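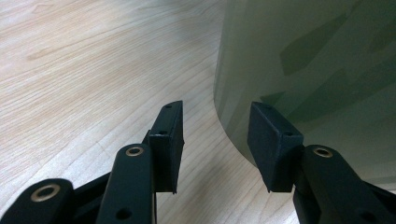
Märta Skjelbred wrote back on the May report that she could not tell from it whether the tinted pieces were worth the money, and that a yes or a no would have done. Fair enough. I will try to give one, piece type by piece type, though I am less convinced than I was in the spring and I would like that to be on record before the next payment is discussed.

Gilstead tableware trial, second progress report
23 July 2018

Money and stock
The grant paid for 315 pieces from Birkent, all in the gray-green. So far 97 have been handed out to households in Treltside. The plan said we would be past 200 by now. The reason is dull: Birkent sent the large curved pieces first and the bowls last, and most households signed up for bowls. I asked twice for a corrected delivery schedule and got a brochure.

The large curved pieces
These look good standing on pale wood. The color is muted, there is a soft sheen to it, and the darker green patches keep it from looking like office supplies. Everyone who visits the Sandberg room says something nice about them, and I have stopped writing the compliments down. A visitor who likes a thing for two minutes is not telling us whether she would keep it on her own table for a year.

What the households say is more mixed. Several have put theirs away in a cupboard because it takes up too much of the table. Two asked whether it could be swapped for something flat. One family uses theirs every day and wants a second. I would not build a case on one family.

The supplier's claim
Birkent's proposal said tinted pieces "encourage shared meals." I have found nothing in the household diaries that supports this. People who ate together before the trial still do. People who ate in front of the television have carried on, with a nicer bowl. I suggest we drop the phrase from anything with our name on it.

Marks and wear
We were promised a surface that would not show marks. Up to 40 pieces have come back with a comment about fine scratches, mostly near the base. Some of those comments are about the table and not the piece - people worry about their wood, especially the lighter kinds - and the form we used does not separate the two. That is our mistake. The new form has a line for each.

The bowls
Too early. Households have had them for eight weeks and the diaries are thin. I will not guess.

What I would like decided
No second order of the large curved pieces until the remaining ones are placed. If Birkent will exchange unopened boxes for bowls, we should take that, even at a small loss. I would also like to keep the Sandberg room open through the fall, but as a place to collect and return pieces. As a showroom it has told us very little.

So, for Märta: large pieces, no, on what we have now. Bowls, ask me again when the next diaries are in. The remaining budget is enough for the new forms and the room, and I am not requesting more.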